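Preltdale Robotics Club – Course Handout 6
Grasping and drawers in the simulator
November 25, 2023

What you need before you start
Your login for the Sukero simulator, your notes from Handout 5, and a task file that loads without warnings. If yours still complains about missing joints, copy the clean one from the shared folder. Please don't edit the shared copy!

1. Choosing a grasp
In September we moved the arm by typing in joint angles, which was slow and a bit maddening. Now we get to the fun part – you tell the gripper where to go and the solver works out the angles for you. Your job is to pick a good place to close the fingers.

Look for two flat faces that are opposite and parallel. An eight-sided base is lovely for this because it gives you four pairs to choose from. Turn the wrist until the pads are square to one pair, then drive forward with the fingers open. If you come in at a slant, the pads meet a corner first and the part can spin away from you. Try it on purpose once, it's a great way to learn what a bad contact force looks like on the plot.

The wrist view is the one to use for lining up:

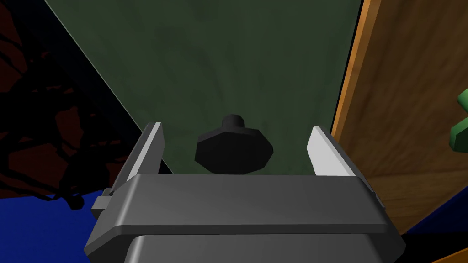

2. Working near a drawer
Everything gets more interesting once furniture is involved. A drawer slides along one line only, so the hand has to follow that line too. Pull even slightly sideways and the contact forces shoot up (the Baloch group found this out last term and their plot went right off the page).

Switch to the head view for this part. You want to see both arms and the whole drawer at once, because it's very easy to watch one hand and forget the other. An arm parked low beside an open drawer is fine until you ask it to go straight up. 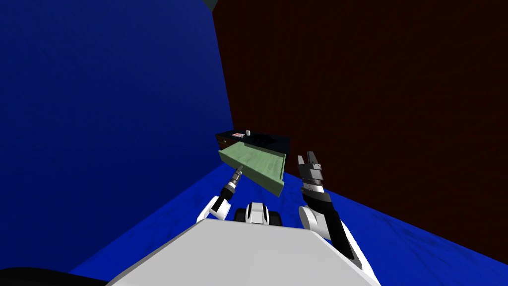
Set your waypoints in pairs, one for each arm, and play them through at quarter speed first. Each run is limited to 300 steps. Nearly 2 in every 6 runs failed in our first trial simply by running out of steps, so don't waste them on long detours.

3. To hand in
– your task file, named after your team
– the force plot from one good grasp and one bad one
– a short paragraph on which pair of faces you chose and how you lined up

Teams entering the Carutora challenge should also save a full replay. Bring questions to the next session, and if you find a grasp that works better than mine, I really want to see it!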